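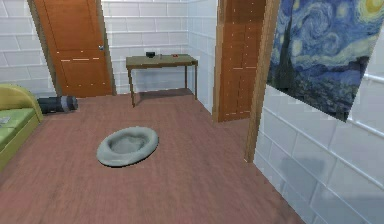

Figure 4: Simulated apartment used in the failure study, with the pet bed on open floor and the doorway to the adjacent room on the right.

5.3 Failure Analysis: Unrecorded Contact with Low Objects

The navigation results in Section 5.2 count an episode as a success if the mobile base reaches the goal pose without a collision event. During a review of the replays we found that this criterion had passed episodes in which the base drove into the pet bed shown in Figure 4. The planner treated the bed as free space, and the collision monitor did not report the contact. This section describes the fault and its effect on the reported numbers.

We replayed 47 episodes in the apartment, all of which had been logged as successful. In 18 of them the footprint of the base overlapped the rim of the bed at one or more time steps. In 11 of those 18 the base pushed the bed along the floor before continuing to the goal. In the other seven it touched the rim and moved away under the normal path-following command. None of the 18 produced a collision event.

Two separate errors were involved. The first was in perception. Detgate, the module that passes detected obstacles to the local planner, discards any cluster whose highest point lies below a fixed threshold. The threshold had been set to 15 cm during earlier tests with the Olano base, which has enough ground clearance to pass over door sills and cables. It was carried over unchanged when we moved to the Aven base, which sits lower. The padded rim of the bed falls under the threshold, and the sunken cushion inside it is lower still. The table against the back wall and the sofa both exceed the threshold and were kept in the obstacle map in every replay.

The second error was in the collision monitor. Contact events are filtered by semantic class so that wheel contact with the floor is not reported. The bed had been imported with the class label "floor covering," which it shared with the rugs in our asset library. All contact between the base and the bed was therefore removed by the same filter. The rolled object by the left wall carried the correct label, but no path came close enough to test it.

Either error alone would have been easier to find. With the correct label, the monitor would have ended the episode at first contact. With a lower threshold, the planner would have gone around the bed, and the wrong label would have had no effect on the outcome. The fault was first noticed by Dinesh Cassim, who saw that the final position of the bed differed between two episodes with the same start pose and the same random seed for object placement.

We made three changes. The height threshold in Detgate is now computed from the ground clearance of the loaded base model. The contact filter uses an explicit list of asset identifiers in place of the class label. We also added a check at the end of each episode that compares the pose of every movable object with its initial pose and flags any displacement the task did not call for. This last check does not depend on the contact log.

With the changes in place, we ran the 18 affected start and goal pairs again. The planner found a path around the bed in 15 of them. The remaining three ended in a timeout near the doorway, where the inflated obstacle left too little room for the turn. We count these as failures in the corrected results. Runs of the Khan baseline used the same contact filter and were rescored in the same way.

We did not repeat the test on hardware. The simulated bed is a single rigid body, so the replays say little about how a soft rim would deform under the base or catch on a wheel.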